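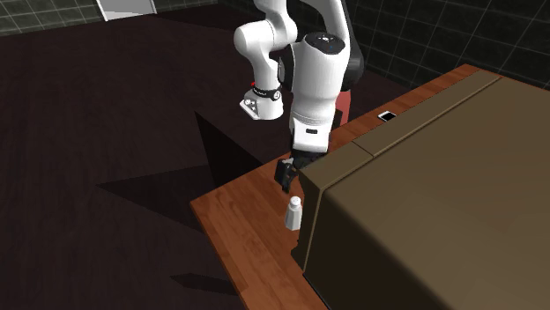 Standum sim kitchen pack: worth it?

cadi_b
Anyone paid for the Standum kitchen pack yet? It's $200 and I need countertop scenes for a pick-and-place class.

rkodikara
Bought it in July. 40 props, arm already set up. Loads fine on my old desktop.

mquansah
Props look good but I don't rate the contact physics. My gripper sinks into small stuff when it closes. Nseir's pack is $100 and does that better.

rkodikara
Did you change the solver step? Default is too coarse. I haven't had any sinking since.

mquansah
Yes, I did. Still happens on round items.

leire_m
Nseir has no kitchen though, only shelves and bins.

cadi_b
Kitchen is what I need. Does the license cover a classroom?

leire_m
One seat per license. Email them, they gave us a school rate.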